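notes for the repair talk, Crichton hall – August 23, 2020

Keep it to 25 mins. Water on the lectern. Speak slower than last time!!

**Start**

- hello, thanks to Pierina Pace for asking me. Say name properly (PAH-chay)
- ask for hands up – who has a bag of clothes at home waiting to be mended? How long has it been there
- mine was two years. Carrier bag behind the bedroom door, moved house with it

**Why we stopped mending**

- gran's tin. Buttons, hooks, a darning mushroom, bits of elastic saved off pants. She wasn't keen on sewing, she did it like washing up
- by my age it had turned into a hobby, so you needed the kit and the nice scissors and an evening free
- clothes got cheap. Fiver for a t-shirt, who's going to darn that. Be fair here, don't tell people off. Plenty in the room buy cheap becuase cheap is what there is
- school – we made one cushion cover and that was that

**The Bresach winter**

- year I lived in Bresach, one good coat, lining went in November
- Ulla Mäkelä downstairs showed me how. Slip stitch, kitchen table, very bad coffee
- took two evenings. Lining didn't match, brown on navy, still doesn't
- (bring coat. hold it up, turn it inside out, pass it round front row)

**What to mend first** – SLOW DOWN HERE, this is the bit they'll want to write down

- buttons. Always buttons. Double thread, leave a bit of slack, wind round the shank
- dropped hems next. Tack it, press it, then stitch. Don't skip the press
- small holes in knits, catch them before the wash not after
- seams under the arm – turn inside out, backstitch over the old line, start a bit before the gap and finish a bit past it
- leave zips. Take zips to someone. I've ruined three pairs of trousers, no shame

Black on black is the hardest, say this. You can't see your own stitches at night under a yellow bulb. Do it by a window, or use a dark grey thread so there's something to follow. Matt thread on shiny cloth shows up, so try a bit on the inside first.

**Thread and needles**

- pass round the sample card
- polyester all-purpose does nearly everything
- sharps for woven, ballpoint for stretchy. If it's skipping or laddering it's the wrong needle
- replace them! a bent needle is not a bargain
- Hadard scissors question always comes up. Any scissors, just never cut paper with them

**Bustetura swap day**

- went last spring for the first time. Long tables, everyone tipping out bags
- 2,708 pieces came in over the weekend, more than 2,000 went home with somebody. Rest went to the rag man
- the mending corner had a queue all day. Mostly buttons again
- woman with her late husband's shirts, wanted the collars turned so her son could wear them. Don't rush this one, pause after

**If time** (there won't be)

- visible mending, sashiko etc. Two slides max
- moths. Freezer bag, two weeks, then shake it out outdoors

**Finish**

- pick one thing out of the bag. One. Put it on the chair with a needle already threaded
- next session is in September, back room, bring somthing with a hole in it. Sign up sheet by the door with Pierina
- questions 5 mins – repeat each question back, the back row can't hear
- get coat back!
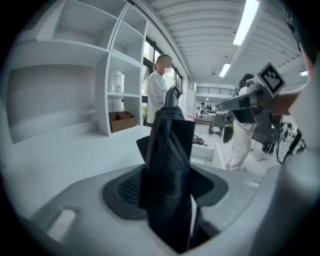
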